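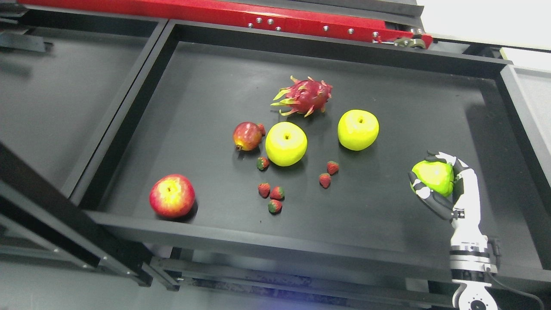
Walk-through checklist before we sign for a second arm cell – with my comments

I did this one with Brian Kimaro, who had the clipboard and kept me on track. The plan is to put in for the second cell in January, and Chunhua Liao in purchasing wants to see the safety side costed before she looks at any quotes. So I've gone item by item and said what I think each one does to the budget. Sorry in advance, I ramble!

1. Trays and rims – OK
Raised rims all the way round and a matte black floor, which I like a lot under bright lights. A few scuffs on the floor of the main tray, just cosmetic. I'd order the same style for cell two, plus one spare. No change to the budget line.

2. Frame and beam bolts – OK, with a follow-up
Brian put a wrench on every bolt he could reach and they were all tight. I'd still like a torque check written into the service plan. Larno includes it for the first 11 months and Kitier charges per visit, so please compare the two on that and don't just look at the sticker price (I nearly did).

3. Arm cable – OK for now
The cable runs down the side of the arm with a nice loose curve. Brian jogged the arm through its full reach and nothing snagged. Cable sets wear out though, and we have no spare on the shelf. Add one set per arm.

4. Power and floor cords – FIX BEFORE WE BUY ANYTHING
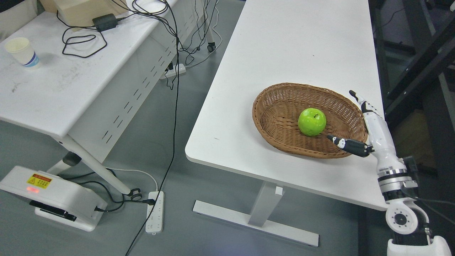
Item 4: power strips and cords on the floor by the tables.

I marked this one down and I'd mark it down again. We've got strips on the floor, coils on the table and cords hanging between the two tables, right where a person wants to walk. Adding a second cell on top of that is asking for a twisted ankle, or worse. What I want in the plan:
- floor cord covers, 26 feet in total
- under-table trays for the power adapters
- a proper drop from the ceiling for cell two, so it never goes on a strip at all
Craig Ogilvie thinks the covers and trays will come in under $200 and he can fit them himself in an afternoon. The ceiling drop needs an electrician and I haven't got a price yet – please leave the line open and don't put a zero in it!

5. Drinks near equipment – REMIND
Paper cup on the table. No cups on any table with a power adapter on it, please. Costs nothing, do it today.

6. Warning labels – OK
The yellow label on the white unit on the floor is in place. Whoever supplies cell two needs to send a spare set of labels with it. Drunard wanted to bill those as an extra last time and we said no.

7. Practice fruit – OK, top up
The fake fruit is holding up really well, and I'm so glad we didn't go with the real stuff (the smell alone!). Small strawberries are the ones to order more of, as they're a good test of a tight grip and they roll off and vanish under things. Pears and apples we're fine for. 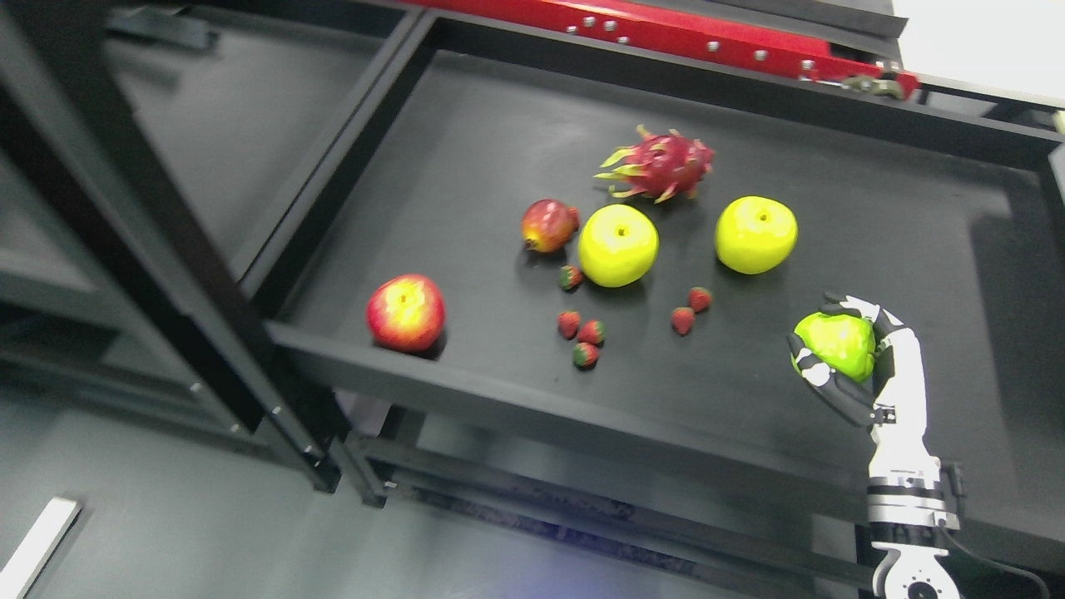
Can we run both cells with the one hand and swap it over, to save money in the first year?
You could, but I wouldn't plan on it. Every swap means a recheck of the mount and the cable, and Zbigniew Kołodziej reckons 3 hours by the time it's signed off. Price two hands, and if the money has to come from somewhere, push the spare tray back.

8. Emergency stop – OK
Tested from both sides, stopped both times. Cell two needs its own button, and I'd like it wired so either one stops both arms. Palaniappan quoted that as an option, so ask for it on the main quote this time.

9. Training – OPEN
Dehua Yin is signed off on the current arm and I am too. That's thin for two cells. Put in for two more places on the course and book them before delivery, as they fill up fast.

Result: pass, apart from item 4, which has to be closed first. Brian has the signed copy, and I'll send Chunhua the electrician's price as soon as I get it.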